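Saturday, July 28, 2018

The residence office was closed to callers this morning, and the day was given over to the furnishing of the new study rooms on the ground floor. Ms. Bae had asked that the tables be settled before the start of the week, and that a written record be kept of what was decided. I enter it in this diary, as the house log is still with the binder.

Mr. Yeo opened the room at the appointed hour. The blinds were to remain lowered until the afternoon, the sun on that side being hard on anyone who has to read. The plank floor had been swept on Friday evening, and I found no fault with it apart from a little dust near the glass wall.

The principal matter was the small storage units. Unau Furnishings has offered us 40 of them at the price quoted in the spring, and Mr. Myung was in favor of accepting without further delay. Ms. Leclerc held that a unit which stands on top of a table takes away writing space that residents have already complained of losing. Both views were heard at length. It was agreed that a white unit should be tried on a white table, placed to the right of the middle, and that the drawer should be given a fair trial before any order was signed. 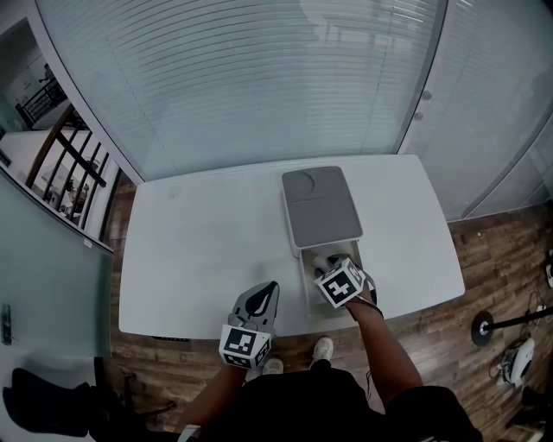 My own opinion, which I gave when asked, is that a single drawer is sufficient for pens, keys and a charging cord, and that anything larger belongs on the shelves upstairs. I also favor the gray top. A white one would show every ring left by a cup, and our residents are not careful with cups. The shallow round hollow in it seems a sensible place for small items, although Mr. Song believes it will collect crumbs.

There remains the question of whether the units should be fixed in place. Mr. Yeo is opposed to drilling into the tables and proposes felt pads — he has 18 left over from the reading room. Ms. Bae wishes to have the supplier's advice in writing. I am to draft the letter on Monday.

The inventory was brought up to date after lunch. It now runs to 386 entries, two of which are for the same coat stand and must be corrected. The key to Room 304 has been returned and signed for.

Ms. Leclerc asked that the matter of the lamps be carried over to October, when the new budget opens. I have noted my regret at the delay. The present lamps are poor, and I wrote as much in the spring.

Left the building shortly before six. Rain on the walk home. Must ask Mr. Song for the Palusico catalog, which he has had for three weeks.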